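Ashworth Showroom: Lamps, Shades and Soft Goods
Gallery and notes by Lorraine Kershaw

Home > Projects > Ashworth > Lighting corner

The lighting corner at Ashworth was reset in September. The work covered shades, bulbs, power runs and the textiles placed near the lamps. Entries follow the order of the work. Dimensions are in centimeters unless marked otherwise. Stock codes are left out and can be found on the shelf sheets.

1. Flooring
Polished stone reflects light from any lamp placed on or near it. Shades open at the bottom throw a second bright patch on the floor, and its position shifts with the height of the stand. Lamp positions were marked with low-tack tape before any stand was moved.

2. Power runs
Each lamp group is fed from one power strip. The slack is laid out in wide loops during setup and shortened at the end with hook-and-loop ties. Tight coils were not used.

3. Shade storage
Drum shades are stored upright in single layers. Stacking them marks the lining, and metallic linings show the marks more than paper ones. Tissue goes between the shade and the carton wall.

4. Drum shade, Brultar
Diameter 32, fitted with a ring at the top. The ring should sit level before the bulb goes in. A tilt of a few millimeters can be seen from across the room once the lamp is lit.

5. Drum shade, Getside
Same diameter, taller wall. The light comes out in a narrower cone, so it was given to the reading positions. It was too dim at table height in the first layout and was moved to a floor stand.

6. Linings
White linings spread light evenly and leave its color mostly unchanged. Gold and brown metallic linings warm it and make the inside of the shade brighter than the outside. For the metallic shades we use bulbs with a soft outer coating. Clear glass gives a hard reflection of the filament on the wall of the shade.

7. Bulb output
The corner was tested at 700 lumens per lamp. At that level the metallic shades were comfortable from a seated position, and the white ones needed a lower setting. Tinted bulbs were tried in two of the shades and were kept in one.

8. Stand heights
The short stand measures 57 from the floor to the bottom of the shade. It works next to a low sofa arm. Next to a dining chair the bulb is in direct view, and the tall stand should be used.

9. Sofas and throws
Strong patterns were kept to one per seat. A black-and-white throw over a yellow sofa holds up under warm light, where pale grays tend to go brown. Fringes hang free on the open side and are folded under on the side next to a cabinet.

10. Tags and cards
Price tags on throws are pinned near a corner. Product cards are kept with the item until the corner is signed off, then moved to the shelf edge. Cards must be taken out of a shade before the lamp is switched on.

11. Seats and small pieces
Metal-frame chairs and stools stand along one side during setup and go back last. Felt pads are checked at the same time. Prosasside pads were used on the stools and cut down to fit.

12. Shade checks
Rim, lining, bulb, base plate, in that order. The rim is checked for dents by turning the shade slowly under a side light. The lining is checked with the bulb in place, as fingerprints are often left when the bulb is fitted.

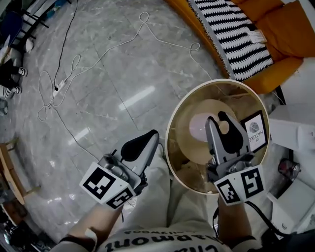

Dust on a metallic lining is removed with a dry, soft brush, working from the base toward the rim. Damp cloths leave streaks and are kept for the cabinet tops. The next check of the corner covers cable ties and stand fittings only.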